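**The Wuncombe Allocation**

The request from the Sorting Laboratory reached the Office of Equipment Planning on 25 August 2020. It asked for a second pair of arms, at a price of 62 thousand, and it was signed by Awuor Kioko.

Mr. Wallner read it twice. The Office had 146 thousand remaining for the year, of which 65 was already promised to the Wedow building for its roof. He noted these figures in the margin and wrote beneath them: "Justification insufficient. What do the present arms do?"

The reply came within the hour. "They put bricks into bins."

"For what purpose?" wrote Mr. Wallner.

"So that they may later put other things into bins."

He considered this a fair answer – fairer than the one he had received concerning the roof. Nevertheless, procedure required an inspection for any purchase above 10 thousand, and he put on his coat.

Ms. Kioko met him at the laboratory door and offered him a chair, which he declined. The Office did not sit during inspections.

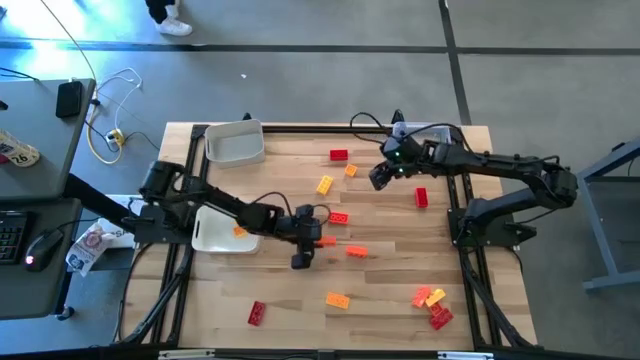

*By Fouzia Jatoi*

Mr. Wallner stood before the table with his form. Red, orange and yellow bricks lay across the wood, and the arms hung above them.

"Is there a schedule of depreciation?" he asked.

"There is," said Ms. Kioko. "It assumes they will be worth nothing in September of the fifth year."

"And you?"

"I was not included in the schedule."

He wrote for some time. Under Remarks he entered the word "Approved," and then, after a pause, he asked whether the chair was still available.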